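Home | About | Older posts | Robots | Garden | Contact

Can it find the remote yet? Household robots, another go

Posted 15 September 2019 by Torunn Ljungberg

I've been promising a post on household robots since January, and the reason it took so long is that I kept getting sucked in. I meant to read a couple of papers and watch a few clips. Instead I've spent most of my winter evenings running a simulated house on my own computer, steering a pretend helper through pretend rooms and yelling at it. I've loved every minute.

The question I started with is the one my mum asks every time I visit. When can she get one that tidies up? She doesn't care about factories. She wants the lounge room sorted, the cups back in the kitchen and the cushions straight, and she'd like it done before her tea gets cold.

The short answer is not yet. The longer answer is much more fun, and it has a lot to do with how these things practise.

Nobody sensible lets a learning robot loose in a real home for its first thousand mistakes. You build a house in software and let it make them there. The one I've been using is called Rikitz, and it's pretty rough to look at. The brick pattern gets used on every wall, the furniture is boxy, and whoever picked the colours really liked mustard. But you can give a helper a job in there, such as "go to the sofa and bring back what's on it", and then see the rooms from wherever its camera has ended up.

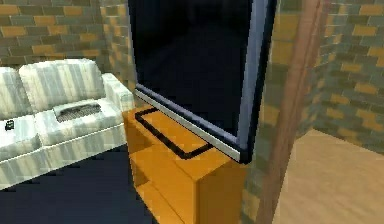
A job like that sounds tiny. My four-year-old nephew could do it (he'd want a biscuit afterwards). Break it down, though, and there's an awful lot going on. The helper has to work out which room it's in. It has to know that a sofa is a sofa from the side as well as from the front. Then it has to spot something small lying on a cushion and decide whether that something is the thing you asked for, part of the sofa, or a bit of shadow. A small dark thing on pale fabric is the kind case. Try a grey thing on grey stripes and you'll start feeling sorry for it.

I set up 164 fetch jobs over the winter, all of them one object and one place to bring it back to. My helper finished 2 of the first batch. Two! I was thrilled, if you can believe it, as I'd been expecting none. It got better once I slowed it down and let it have a second look before reaching. It's still nowhere near something I'd trust with a mug.

Where it really comes unstuck is looking in the wrong direction. People are so good at this that we don't notice we're doing it. You walk into a room and your eyes go to the table, the couch, the bench, all the places where things get left. A machine that hasn't learned that will happily study a doorpost for ages, or tip its view down at a corner and try to make sense of whatever bits of wood and wall it's been handed.

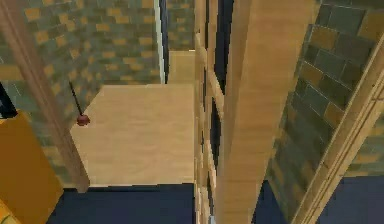
I've had to work out where I was from views like that, and I know the place. I built half the job list for it! It still took me a good while, going by the floor colour and the bricks and not much else. So when I hear someone say that robots are "bad at seeing", I want to stick up for them a bit. Some views just don't have much in them. The trick is knowing that you've got a useless view and moving somewhere better, and that's a skill all by itself. The newer programs are starting to pick it up, which is the part that has me most excited. Back in January mine would just sit there guessing. Now it backs up and has another go, and I cheer every single time.

On the real hardware side, things are more mixed. I went along to an open day at Dahlgren, where they pack small parts for farm machinery, and they've had an arm on one of the lines for a while now. It's terrific. It picks a bracket out of a tray, turns it the right way up and drops it in a box, over 900 times in a shift. The bloke looking after it told me he hardly touches it from one smoko to the next.

But the tray is always in the same spot, and so is the box. The lights never change, and there's no dog. Move the tray a hand's width to the left and the whole business stops until someone comes over and sorts it out. He showed me, and the arm went and closed its fingers on nothing, very politely.

That's the gap between the shop floor and the lounge room. At Dahlgren they arranged the world to suit the machine. At Mum's place the machine would have to cope with the world as it comes, and Mum moves her furniture a lot.

And then there are doors. I can't tell you how many of my jobs have died at a door! Half open is the worst. Fully open, there's a nice big gap to go through. Shut, it's at least clear what needs doing. Half open, the helper has to judge whether it'll fit, whether to push or pull, and whether what it can see past the edge is the room it wants.
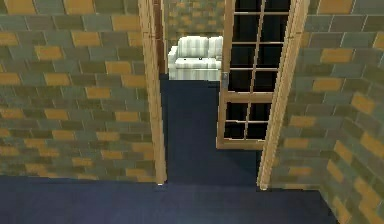 Glass makes it harder again. Real depth sensors can struggle with it, as the beam may go straight through or bounce off somewhere silly, and the poor thing thinks there's open space where there's a pane. In a simulated house you can choose to be nice about this or not. I've been told by a reader (thanks for the long email!) that being nice is a mistake, and that a helper trained on easy doors will walk into the first hard one it meets. I think that's right, so I've turned the niceness off. My scores went down straight away and I'm slowly dragging them back up.

There are two products I get asked about a lot. Vamodo is the wheeled one with the single arm, and I've had a proper play with it at a friend's workshop. It can pick up socks. It's slow, and it drops some of them, but it gets there, and watching it cross the floor with a sock held up in front like a little flag made my whole week. It can't manage the door into the hallway, so the socks all have to live on one side of the house.

Trarnura I haven't touched. The clips look great, but every one I've found was shot in the same kitchen, on the same bench, with the same blue cup. I'd love to see it try a different cup. If you've got one at home, or you know someone who has, please write to me, as I've got a list of questions as long as my arm.

So for Mum, and for everyone else who's asked: a robot can do one chore pretty well if you set the room up for it, and a few chores badly if you don't. I reckon the fetching will come before the tidying, and the folding will come well after both. I've been wrong before. I said robot vacuums would never catch on, and there's one bumping around under my desk as I type this.

Next up I'm adding a second person's worth of mess to the job list and seeing what happens when there are two things on the sofa and only one of them is wanted. I'll put the scores up when I have them, good or bad.

Last updated: same day, to fix a couple of typos and the bit about the shift count.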